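Brivotside kitchen demos: read me before you download

Hello! I'm Precious Belmonte, and I look after this dataset, so if something in it is broken you can shout at me. Fulgencio Garrido built the grippers and wrote the recording software, and he'd like you to know that the software is called Zimar and that it isn't finished. I've used it all summer and it's fine. Mostly.

What you get is people doing small kitchen jobs at a table with a gripper in each hand. We wanted something a two-armed robot could learn from without us having to drive the robot itself, which is slow and makes my shoulders ache. With the hand-helds you just get on with it. You still have to relearn how to do very simple things with two fingers per hand, and the first hour is humbling, but after that most people stop thinking about it.

There are 2518 recordings in the raw folder and 2219 in the clean one. If you're training, start with clean. The rest are in raw because I'm soft and didn't want to throw them away (one stream starts late, or someone sneezed halfway through a grasp and started again). Some of them might be useful to anyone working on spotting mistakes. If that's you, do tell me how it goes.
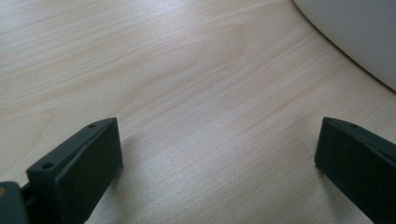
Each recording has its own folder, with one video per gripper, one from head height, and a file called track.csv with the position of both grippers and how far open the fingers are. Opening is stored as a fraction, so 0 is shut and 1 is as wide as they go. Please don't treat it as millimetres! I did that for a whole afternoon and couldn't work out why my policy kept crushing things.

All the videos run at 60 frames a second and the csv has one row per frame, so you can line them up by row number. Left is always the person's left. I mention it only because an early version of Zimar swapped them, and if you have a copy from before July you should delete it and fetch the new one. Sorry about that.

The task names are in tasks.txt and they're written the way we said them out loud, so you'll find "turn the cooker a bit" and "lid, but gently". Fulgencio wanted codes. I won. If you need something tidier for a language model, there's a second column with a plain rewording, done by hand, and I'd trust that one more.

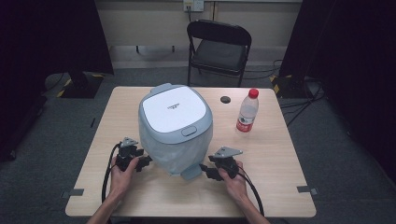
A few things I'd want to know if I were you. The jobs with two hands working together are much better than the ones where a single hand does everything and the other just hovers. In the single-hand ones people let the idle gripper drift about, and a model will happily learn the drifting. I mask out the idle side when I train and it helps a lot. There's a flag for it in the loader, called idle_mask, and it's off by default — turn it on.

Shiny and see-through surfaces are hard going for the tracker. When it loses its place, the csv carries a 0 in the last column and the position is simply the last good one repeated. Drop those rows or fill them in however you like, but don't feed them in as they are.

Everything was recorded in the same room, under the same lights, so please don't expect a model trained only on this to cope with your own kitchen. Zeng is our next set, with more rooms in it, and it'll use the same layout so your code shouldn't need changing. No date for it yet.

To get going, unpack the archive, run check.py on the top folder and wait for it to print the word fine. If it prints anything else, the download has probably gone wrong, so try again before you write to me. The loader needs version 2 of Hirora, our little reading library. Version 1 will open the files quite cheerfully and then give you the head video twice.

You can use the data for research and teaching, and you can share changed copies as long as this file goes along with them.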